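The kitchen at Tretgate has a counter, a toaster oven and a stove, and for most of this spring it has also had a robot arm. The firm tests grippers for other companies. By Wednesday, May 10, 2023, its log held 2,664 attempts at everyday jobs, split between two designs.

The first, from Wanusar, is a long, straight reach tool made for handles and pulls. Drawers are its best subject. A small wooden one under a plate of produce has become the standard test, with a bowl left inside so that a rough pull shows up in the score.
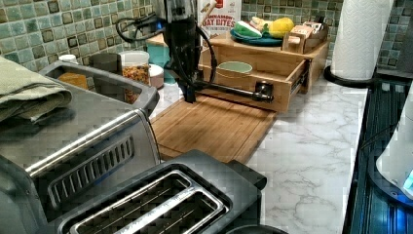
Mizanur Majumder doubts that drawers prove much. A drawer only moves one way, he said, and a tool can be sloppy by a good margin and still get it open. He would sooner see 400 runs on something smooth and round that can twist in the grip.

The second design, the Cirnitz, gets more of that kind of work. It has short fingers with toothed tips, and the camera sits close to them, so the operator sees the grip itself. Dark, shiny parts are hard on it – highlights confuse the depth reading, and the controller tends to close early. Phùng, which writes the control software, has sent seven updates since September. The last one added a 20-millisecond pause before the fingers close. 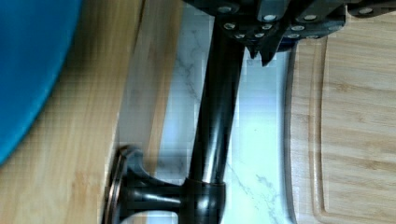
The wrist camera's view, with the gripper holding a glossy black tube over the counter.

Tretgate has not picked a winner. Swapping tools takes longer than either maker claims, and the next round of tests will put a clock on that too.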